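Drimotstead Workshop, Room 22
Notebook entry, March

Purpose of the session: review of the floor covering and small-item storage in the activity area, ahead of the change of layout agreed with Itness.

The interlocking foam tiles remain the preferred surface. The Wimitz tiles were considered again and set aside; at 38 per pack they offer no advantage over the present stock, and their edges do not mate with ours. Tiles are to be joined by hand, pressed along the full length of the seam, and checked once more after an hour. Any tile that lifts at the teeth is to be exchanged the same day.

Bins should be kept off the walkway at all times. The yellow-orange ones are to be used for blocks and cubes only – mixed contents caused a good deal of sorting last month.
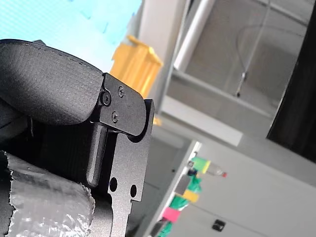
Activity area, blue surface at upper left, yellow-orange plastic item behind.

Cleaning was discussed at some length. The Fuchs solution is approved for the foam at one part to 60 of water. A stronger mixture was tried on an offcut and left the surface tacky, so the dilution should not be altered without a note in this book. The fine grid texture holds dust, and a soft brush is to be used before any liquid is applied.

Seams are to be inspected at the start of each session. The border pieces have not been ordered; the open teeth along the outer edge are acceptable for the present. 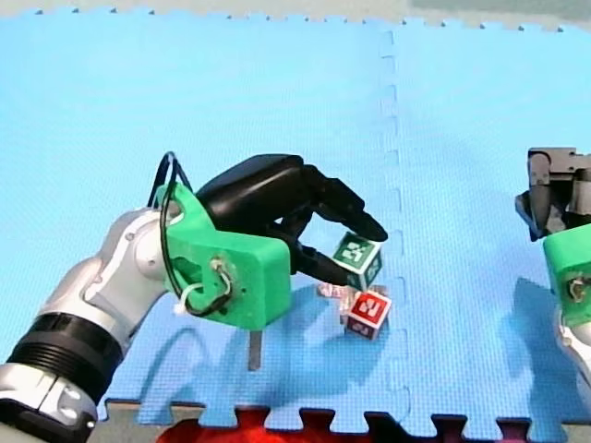
The cubes with green faces are to be returned to storage by type at the end of the day. Worn faces should be reported, with the cube set aside in a marked envelope. Replacement labels come in rolls of 3000 and the current roll is sufficient.

Outstanding: reply from Itness on the storage shelving; second bottle of Fuchs solution; revised floor plan to be pasted in on the facing page.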